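Shirt folding on a soft surface: start states and when to cut the episode
Nuvamlow forum > Data collection > Bimanual

mcortes
Posted November 2025

We are at 219 accepted episodes of the T-shirt task, target 400. Two arms, two-finger grippers, head view plus a small camera on the wrist. The work surface is a grey sofa seat, padded edges, woven cover. One red shirt with white trim so far.

Current rule: the operator marks "flat" once both sleeves are clear of the body, then folding starts. Corner grasps at the hem are where most of the rejected episodes fail. The fingers take up the cover together with the hem and the seat fabric lifts.

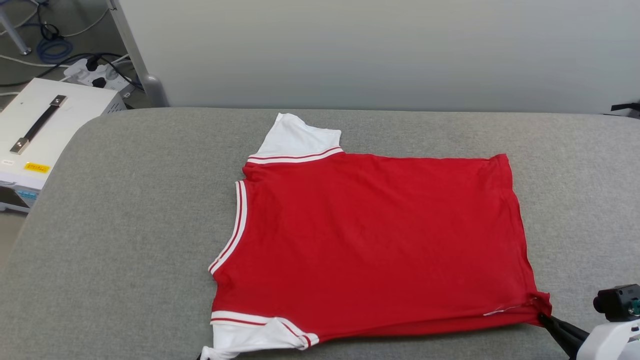 I have the gripper force limit at 7 in the teleop config and would prefer not to lower it again. Last time we did, the hem slipped during the lift. Does anyone split flattening and folding into separate episodes, or do you keep them as one?

cinby_lab
Keep them as one. If you split, the policy never sees the recovery where a sleeve drops back and has to be flattened a second time. We lost most of October to that.

Dradetti
Disagree. Split, and label the join. A long episode with one instruction string gives you a very uneven length distribution and the flattening part dominates. We had 2085 short segments on towels and trained on those without trouble.

cinby_lab
Towels have no sleeves.

Dradetti
Fair, but the length argument stands.

c.escobedo
More interested in the start states. Macario, are you resetting by hand to something tidy? If every episode begins with the shirt half spread, the model will have nothing to go on when it gets a heap. Ours are dropped from shoulder height and left as they land, both grippers open near the front edge before recording starts.
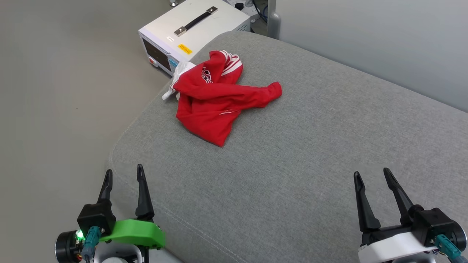
The other thing I would log is which way up the shirt is at the start. Front or back changes where the collar ends up, and you can't recover it reliably from the wrist view afterwards. One extra field in the metadata.

mcortes
Resets are by hand, yes, and too tidy. I will switch to drops for the remainder and tag the earlier ones so they can be down-weighted. Orientation field added.

Chávez
On the cover lifting: approach angle, not force. Come in lower and slide the bottom finger under the hem before closing. Costs a second or two per grasp.

Dradetti
That works on a table. On a padded seat the lower finger digs in.

Chávez
It does if you press down first. Don't press down first.

mcortes
Will try both on the next batch and post the reject counts.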